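Part 2: Getting the room ready and folding on the bed

I wrote this section after Mercy Kashindye asked me why her folded things never sat straight in the drawer, and it grew a bit. You'll want a made bed, your pile of washing and a free quarter of an hour.

Before you start

1. Push the bed right up to the wall. Things slide down an open gap and you'll be fishing for socks until December.

2. Put on a plain sheet and pull it towards you from the far side. It doesn't have to be perfect. I gave up chasing every last wrinkle years ago and the folding comes out the same.

3. Lay one piece down in the part of the bed nearest you, so you aren't leaning over. Leave the rest of the pile on a chair.

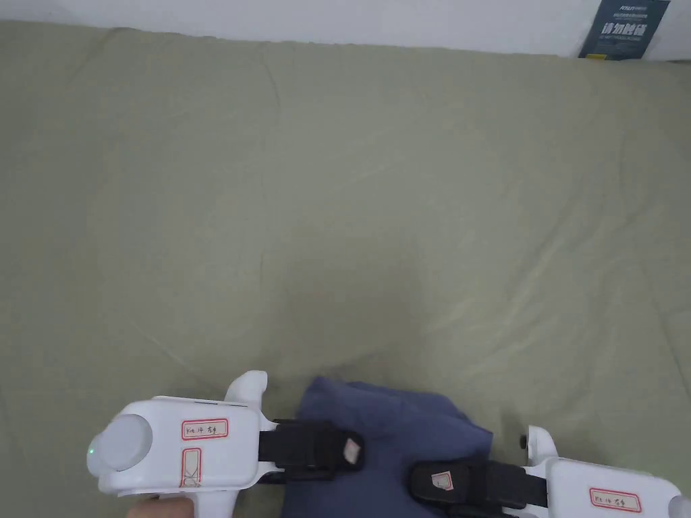

Fig. 1. Dark blue cloth on the green sheet, near side of the bed.

Note: a dark piece on a lighter sheet is much easier to work with (you can find the edges!). I tried navy on navy once and folded a corner of the sheet in with it.

Opening out and folding

4. Find two corners along one short edge and give the piece a gentle shake. Let it drop in a heap if it wants to, then open it from the middle outwards.

5. Smooth it with the flat of your hand, working away from any bunched bits. Thick cloth likes to stand up in a peak, so press that down first or it'll turn into a crease you can't get rid of.

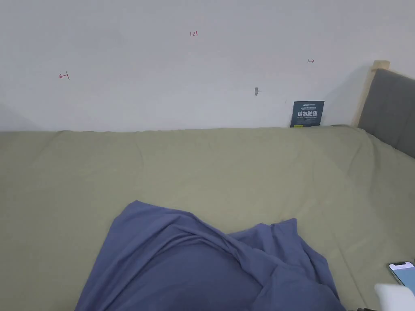

6. Bring the long sides together, smooth again, then fold in half towards the headboard. Gladys Rotich goes in thirds here and hers fit the Berkholm drawers better than mine do, so measure your drawer before you copy me.

7. Turn the finished piece over, fold side facing you, and start your stack at the foot end.

Caution: keep phones away from the folding area. I've wrapped mine up in a blanket twice – the second time it went into the cupboard and I had to get Salim to ring it.

Caution: don't stack on the pillow end. The mattress dips when you sit down and the whole lot goes over.

If the piece still won't lie flat, go back to step 5. For fitted sheets, see Part 3.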